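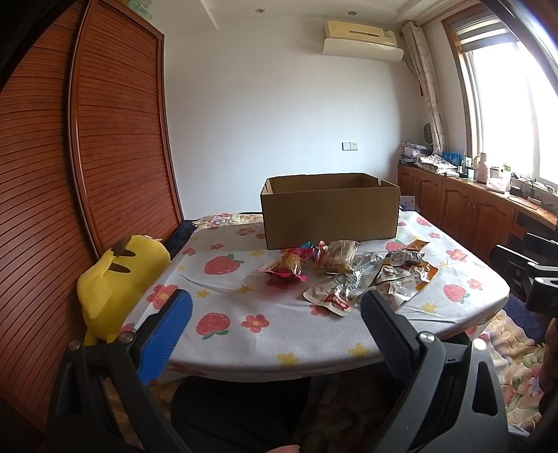

Phromma guesthouse, Saturday evening. Snacks on the strawberries, box behind them, Pikachu facing the other way.

Vatgate Snack Fair, 2025-02-01

The Vatgate Snack Fair opens its doors at ten, which in practice means the doors are open at ten and the people selling tickets get there when they get there. I had been told to arrive early to beat the crowd. The crowd had been told the same thing, so we all beat each other.

A ticket is 20 at the gate and comes with a paper fan and a map. The map shows last year's layout. I know this because I spent a good while looking for the Zandar stand in a spot now occupied by a man demonstrating mops, and when I asked him he sighed and pointed over his shoulder without turning around. He had clearly been pointing all morning.

Zandar was worth finding. They do the big trays of samples cut so small that you have to go around again to form an opinion. I formed mine on the third lap. The rice crackers are good, the seaweed ones are better, and the durian wafers are for people who already know they like durian wafers. The staff were cheerful and kept calling the new line "1001 Flavors." I saw five. Perhaps the rest are coming in October.

Ikivar has the bigger stand and the better chairs. It also had the only tour of the day, a walk through a mocked-up packing line where you wear a hairnet and watch bags get sealed. Our guide was Panya Kamolrat, who has been with the company long enough to have stopped pretending the hairnets suit anyone. She explained how much air goes into a bag and why, and a boy near the front asked if you could buy just the air. She told him he'd be surprised how close they'd come.

She was also frank about broken biscuits. They get sold by weight at the end of the day from a table behind the stand, and by the time our tour let out there was a line for them reaching back to the mops.

Lunch was noodles, standing up. No complaints except about the standing up.

I had gone with a firm limit of two bags for myself. You can see how that went. By late afternoon the sellers start rounding down, and I don't have the character for it. A small pink and blue thing was pressed on me as change. The white foil pouch with the red label had a hard trip home under my elbow and looks it. I bought the one with the orange label on the strength of the label.

Back at the guesthouse I laid it all out on the bed to see how it would pack. Phromma is a family place with a family's taste in bedding, so my dinner options spent the evening among strawberries, pink flowers and little yellow stars, under two ceiling lights better suited to a jewelry counter. The wardrobe has louvered doors and takes its share of the room and then some. I liked the place a lot, and would stay again even without the Pikachu.

The pink-and-red pouch got opened first, purely for research. Inside was something brown and egg-shaped. I'm keeping my notes on it brief, as I intend to go back for more and the line is long enough.

As for the cardboard box, I begged it off a stallholder at closing time. It came without its flaps, so it holds plenty and closes not at all. If you go next year, bring your own, and bring tape.

A few practical things. The bus from the station stops on the wrong side of the road and the crossing is a fair walk. Cash is easier than cards at the smaller stands. The restrooms are by the east gate, wherever the map says. Zandar runs out of the seaweed ones before three.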